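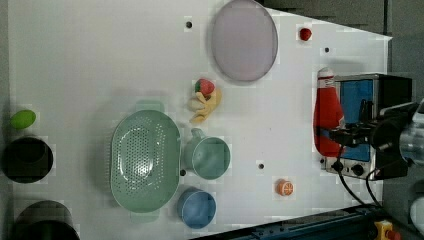
Trelum: Final Report on a Pedal-Assist Cargo Trike
Kosodbridge Technical College, Vehicle Design Studio
Submitted May 24, 2022

1. Background

The Trelum project began as a design brief for the second-year studio. The brief asked for a three-wheeled cargo vehicle with electric assist that could carry 80 kilograms of freight on town streets and be parked in an ordinary bike shed. Five students worked on it. Three came from mechanical engineering and two from industrial design. Bláthnaid Moynihan was project lead and wrote this report from the group's notes.

The group looked at two layouts at the start. The first had two wheels in front with the cargo box between them. The second, which we called Pako, had one wheel in front and a low flatbed behind the rider. Pako was lighter on paper, but it tipped too easily in our corner calculations once the bed was loaded above the axle line. We kept the name for the test bed and built the two-front-wheel version.

2. Frame

The frame is welded steel tube. Aluminum was discussed and dropped, as the college shop could not heat-treat the joints after welding. The first front subframe twisted when one wheel was lowered into the drain channel behind the shop. A diagonal brace was added on each side and the twist could no longer be seen by eye. We did not have strain gauges, so there is no measured figure for stiffness.

Steering was the hardest part. The design students wanted the box as low as possible, and this left no space for a straight tie rod. The final rod runs under the box with a bend in it. The bend makes the rod weaker than we would like and it should be replaced with a two-piece linkage.

3. Motor and battery

A rear hub motor was used. The battery sits behind the seat tube in a closed case with the controller. Our first case had no vent, and the controller shut itself off on the long climb up Lenihan Hill with a full load. Slots were cut in the rear face, away from road spray, and the climb was repeated without a shutdown. The wiring diagram is in Appendix B. Note that the brake cutoff switch is drawn there on the wrong side of the connector.

4. Road tests

The trike was ridden for 413 kilometers in total, nearly all of it on the loop between the college and the Lenihan parking lot. The load was sandbags. Twelve riders took part, all students or staff. They were asked to fill in a sheet after each ride with comments on steering, braking and comfort.

Most riders disliked the first few minutes. The trike does not lean, and people used to a bicycle tend to steer the wrong way at low speed. Comments on braking were good. The seat was called too hard by over half the riders, and it was not changed.

One spoke broke in the left front wheel. The rim had been bought used and we do not know its history.

5. Remaining work

The cargo box lid leaks at the hinge. The parking brake holds on flat ground but slips on the shop ramp when the box is full. The two-piece linkage has been drawn but not made. The trike will stay in the shop through June so that next year's group can measure it before it is taken apart for painting.

Appendix A: Parts list
Appendix B: Wiring diagram
Appendix C: Rider comment sheets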